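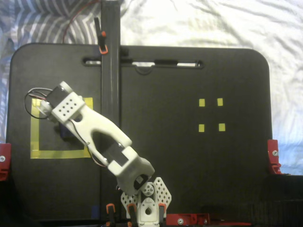

图1 黑色板面的胶带分区:左侧为方框轮廓,右侧为四个小方块标出的角点

板面胶带定位标记的贴法

适用范围:表面平整、可擦洗的深色板。浅色板改用黑色或蓝色胶带,步骤相同。

一、两种标记

轮廓框:用四条胶带围成完整的方框,边界连续,适合物品需要整体放在框内的场合。

角点标记:只在方形区域的四个角各贴一小块胶带,中间留空。用料少,区域内没有胶带边,物品底面能贴平板面。缺点是边界要靠目测连线,区域越大误差越明显。

同一块板可以左右各用一种。

二、材料

黄色胶带一卷,钢直尺(300 mm),直角尺,铅笔或白色划线笔,美工刀,酒精,无绒布。

三、步骤

1. 清洁。酒精擦拭板面,晾干后再贴。
2. 定基准。带提手孔的板,以提手孔的长边为横向基准,用直角尺引出竖向中线。圆角附近不要取点。
3. 画轮廓框。先画下边,再画左右两边,最后画上边。量两条对角线,差值超过 2 mm 重画。
4. 贴轮廓框。胶带外缘对齐划线,四条依次贴,拐角处重叠,再用美工刀沿对角轻切,揭去多余部分。刀只切胶带,不切板。
5. 裁角点方块。在玻璃或切割垫上贴一段胶带,按胶带宽度等分切开,得到大小一致的小方块。多裁几块备用。
6. 贴角点。先贴左上,用直尺靠住上边贴右上,再贴左下、右下。上面两块应等高,下面两块应在其正下方。
7. 压实。用卡片边缘由中间向外刮,重点是切口和拐角。
8. 擦去残留划线。

四、尺寸记录

尺寸从哪一侧量起要写清楚。轮廓框按外缘记,角点按朝向区域中心的内角记,两者混用会差出一个或两个胶带宽度。换胶带时按记录恢复,不要沿旧胶印贴。

五、常见问题

翘边:多为清洁不足或贴时拉伸胶带。整条揭掉重贴,不要在上面补贴。

方框歪斜:检查基准线。板面有圆角时,误把圆角当直角起点是最常见的原因。

板在床单等软面上滑动或倾斜:不影响板上各标记之间的相对位置,但测量和贴胶带时应移到硬桌面上进行。

残胶:酒精湿敷后用塑料刮片清除。

整理:Laine Paulauskas
更新:2019年5月28日,星期二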